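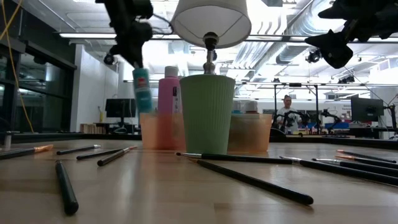

What does a session cost?

A single evening is $14, paid when you book. A season pass is $200 and covers every regular evening from January through the end of spring. The pass doesn't cover one-off workshops, which are priced separately and listed on the booking page.

How long is a session?

Two hours. Doors open a little before the start so people can set up, and we ask everyone to stop painting in time to wash brushes. If you arrive late you're welcome to come in and start, but the session still ends when it ends.

Do I need to book?

Yes. Seats are limited and we don't hold any back for walk-ins. Booking is through Nokix, and there's a link at the top of our main page. You'll get a confirmation by email. If it doesn't show up, check your spam folder before booking again, or you may end up paying twice. If that happens, write to us and we'll refund one of them.

Can I cancel?

Cancel by noon on the day before and you get a full credit toward another evening. After that the fee is kept. If you can't come but a friend can, send the friend. You don't need to tell us; they can just give your name at the door.

Is there an age limit?

Painters need to be 14 or older for the evening sessions. Anyone under 18 needs a signed form from a parent or guardian, which you can print from the booking page. We don't run children's classes. The library in Stiltham has a craft hour for younger kids, and their front desk can give you the times.

Where are you?

We're on the second floor of the Reinholz building in Stiltham. The street entrance is the gray door next to the shoe repair shop. There is an elevator, but it's at the back of the lobby and easy to miss. Go past the mailboxes and turn left.

Is there parking?

The lot behind the building is free in the evening. Please leave the spaces along the fence alone – those belong to the apartments and cars do get towed. Street parking on Elia Avenue is usually easy to find, and from there it's a short walk.

What's included?

Paint, brushes, water cups, palettes and table easels. Paper is included too. Canvases are not, but we sell them in three sizes at the desk, or you can bring your own. Aprons hang by the sink. They go in the wash once a week, so they may have someone else's paint on them.

What kind of paint do you use?

Acrylic only, in student-grade bottles. It goes on smoothly enough, it dries fast and it cleans up with water. Please don't bring oils. The room doesn't have the ventilation for solvents, and the smell carries into the hallway. Watercolor and gouache are fine if you bring your own.
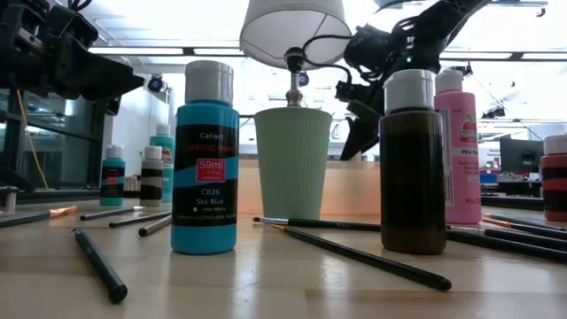

Acrylic doesn't come out of fabric once it has dried. If you get some on your sleeve, rinse it right away with cold water and a bit of dish soap. Wear something you don't mind ruining, shoes included.

Can I bring my own paints and brushes?

Of course. Mark them in some way so they don't get mixed in with ours. A strip of tape on the handle works well. We can't go looking through the brush jars after a session for one that might be yours.

How much paint should I put on my palette?

Less than you think. A bead the size of a pea goes a long way, and anything left on the palette at the end has to be thrown out. It can't go back in the bottle. If you're mixing a color for a large background, mix all of it at once, because matching it a second time is hard. Keep a spray bottle of water near your palette and give it a light mist every so often. That keeps the paint workable for longer.

Is there any teaching?

Cornel Bucur is in the room on most evenings and is happy to help with whatever you're working on. He doesn't give a lesson or set a subject. If you want step-by-step instruction, look at the workshops. The next ones cover color mixing, skies, and painting glass and other clear things. They fill up faster than the regular evenings.

I've never painted before. Will I be out of place?

You won't. A good share of the people who come haven't painted since school. If you don't know what to start with, there's a shelf of ordinary objects to borrow – mugs, jars, a few plastic pears – and a box of reference photos. A single cup with a light on one side of it is a sensible first subject. Move the lamp until you get a clear shadow, then leave it where it is.

Can I leave my painting to dry?

Most acrylic paintings are dry to the touch before you go home. If yours isn't, put it on the drying rack with your name and the date on the back. We keep work for two weeks. After that, canvases may be painted over and reused. If you're going to be away longer, send us a message and we'll put it aside.

Can I rinse brushes in the sink?

Wipe them on a paper towel first, then rinse. Dump the water cups into the bucket under the counter and not into the sink. The paint solids settle in the bucket and we dispose of them separately. The pipes in this building are old, and we've already had them cleared once.

Are food and drinks allowed?

Drinks with a lid are fine. Please eat in the hallway, where there's a bench. No alcohol – it's a condition of our lease.

Do you take private groups?

We do, on weekends only. The price depends on the size of the group and whether you'd like Cornel to lead it. Write to us with a date and a head count and we'll send a quote. We need a deposit to hold the room.

Do you sell gift certificates?

They're sold at the desk and through Nokix. They can be used for evenings, workshops or canvases, and they don't expire. We can't exchange them for cash.

Page last updated January 14, 2025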